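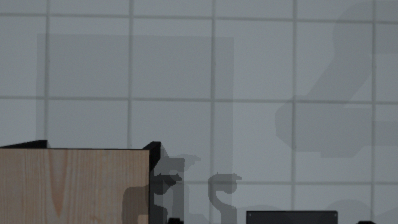

Pale gray tile, darker gray grout.

October 13, 2019

Slept until eight and made coffee. The bathroom is the subject again today, as it has been since March. I went through the receipts after breakfast and put them in one envelope. The tile order came to $1,136, and the delivery was 260 on top of that. I had written the delivery down as part of the order, so my total was wrong all summer.

Yasmine Benjelloun came by at lunch to bring back the level and look at the samples. She likes the Sornano for the floor. I had more or less settled on the Flerano, which is warmer and a little rough underfoot, but she held them both up by the window and I could see what she meant. The Flerano goes yellow in afternoon light. I have put it back in the box for now. Handix will take back unopened samples until the end of the month, and I have opened all of mine.

We ate soup and the rest of the bread. She talked about her mother's knee, which is better, and about the job in the county office, which she has decided not to apply for. I think she should. I said so once and left it.

After she went I called Schumacher and got the machine, it being Sunday. Left a message about the drain. He said last time he could come with a week's notice, and I would like the floor done before it gets cold, with the heat off in there and the window not closing properly. The latch needs replacing too – I keep leaving that off the list.

Walked to the river at four. The path was muddy past the second bridge and I turned back. A lot of the maples are down to half their leaves already. Saw the man with the two gray dogs and we said hello.

Tonight I wiped down the kitchen shelves and threw out 20 or so old spice jars, some of them from the apartment. Kept the cumin. Wrote a letter to Aunt Ruth but did not finish it, because I could not remember whether I had told her about the car.

Tomorrow: stamps, latch, bank before noon, call Schumacher again if he has not called. Ask at Handix how long the Sornano takes to come in.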